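Dye workshop notebook
November 2025

Grey on cotton, continued

Carrying on from the July batches. Policarpio want a pale neutral grey on their cotton jersey and a much darker one on the twill, both from tannin and iron so the two will sit together. In July the jersey came out purple in the folds and the twill was nearer brown than grey. I left it too long before writing it up and my notes on the rinsing are poor, so I am starting again with small pieces.

Cloth: the Nillirum jersey, off the same roll as before. Scoured in the big pan with soda ash and a little of the neutral soap. The water came off yellow the first time and pale straw the second. I would have stopped there in July. This time I did another scour and the cloth took up water evenly when I dropped it in the sink, no dry islands. I think a good part of the July patchiness was just that.

Total dry weight of the pieces, 400 g. Marked the corners with thread knots because the laundry pen bled last time.

Tannin bath: Tiltora gall extract, from the new tub. It is finer than the old one and clumps if you tip it straight in. Made a paste with warm water first, then let it down in the bath. Cloth in, stirred, left overnight with the lid on. No heat after the start. Colour in the morning was a weak tea beige, even on both sides. Squeezed out, not rinsed. Rinsing here is what I changed halfway through in July and did not write down which pieces had it.

Iron bath: 2 g of ferrous sulphate in 2000 ml of water for each test piece, a fresh bath each time. I know it is wasteful, but reusing the bath makes the later pieces darker or duller and then there is nothing to compare. Cloth went in wet and opened out, and was kept moving the whole time with the glass rod. The colour starts almost at once. Anything still folded at that point stays folded-looking for good.

Piece A, taken out as soon as the colour looked level: pale, slightly green when wet, dried to a cool grey. Nice. Piece B, left in for 15 minutes: mid grey with a violet cast, and the handle is harsher. Piece C, same time as B but with a pinch of chalk in the rinse afterwards: the violet has gone down a bit, handle no better. Piece D was caught on the edge of the bucket and has a line across it. Kept for the fading test, no use for anything else.

Twill not started. It needs its own scour and the pan was full.

Judging the shades is still the awkward part. The strip light makes everything look bluer than it is, and the piece that seemed right in the evening was plainly green by the window next morning. Canent sent their grey card back with the last order but it has a thumbprint of iron on it, so I have asked for a clean one.
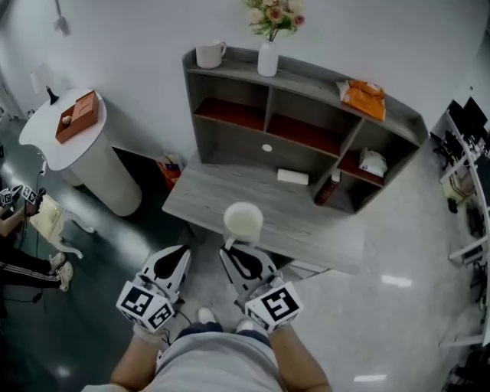 For the pale end, Policarpio's own wording was "ordinary T-shirt grey", and I have been trying to pin down what that means. The light grey T-shirt over by the desk is the sort of thing I take them to mean - a plain grey that does not pull you towards any other colour. The dark trousers with it are a fair idea of how far apart the two cloths ought to sit. Piece A belongs with the shirt end. B and C fall in the gap between and would suit neither job.

Wash test on A: warm water, neutral soap, white cotton stitched alongside. Slight staining on the white, mostly near the stitching. Will repeat after the cloth has aged for longer, as the iron greys seem to settle.

Fading strip is up in the window with half of each piece under card. D is in there too.

To do: order more soda ash. New lid for the tannin bucket, the old one has split. Scour the twill. Keep the iron rods away from the madder ones - the pale pink skein on the rail has a grey mark at one end.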